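Notice of Clearance, Unit 71

Under the terms of the lease held by Mendonça Storage at Brorlow, any unit left unpaid for 80 days passes to the Company, and its contents are to be recorded before removal. Unit 71 reached that condition in October. The record was opened on Tuesday, November 26, 2019, and was kept by the undersigned clerk.

The tenant's agreement, number 791, stated that the unit held household goods. The clerk found blankets, a standard lamp, a tea chest of letters tied in bundles and a child's desk with the lid screwed down. All were entered on the schedule in the usual manner. The letters were not read, in accordance with Rule 7.

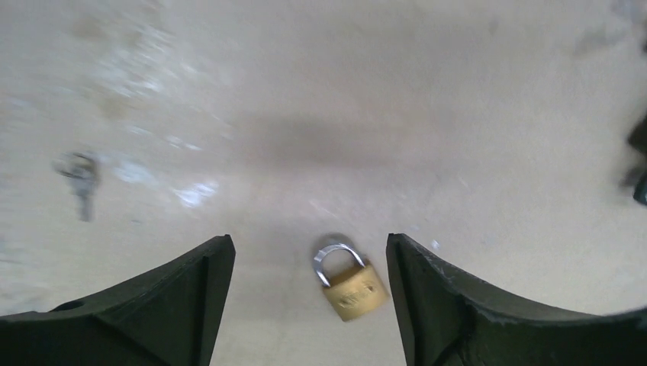 Rule 7 also provides that no locked item may be forced in the absence of the tenant. The clerk had applied it for many years without difficulty, as tenants generally lock what they value and return for it. It made no provision for a lock without anything to fasten. The padlock lay on the pale floor, a small brass one with a silver shackle, its finish a little worn. There was lettering on the body which the clerk could not make out. No key was found in the desk, the lamp or the lining of the blankets.

An enquiry was sent to the office at Bikgate, asking whether the padlock should be scheduled as goods or as a fitting. Bikgate replied that fittings belonged to the building. A second enquiry went to Seveck, where the older agreements are held. Seveck replied that the unit had been let to the same tenant since the building opened, and that it had never been issued with a lock - the tenant had declined one in writing, on the ground that somebody might wish to come in.

The clerk entered the padlock under Other Matters and left the value blank. The blankets, lamp, chest and desk were returned to their places. The arrears on Unit 71 were settled in cash the same afternoon, and the receipt was made out to the tenant.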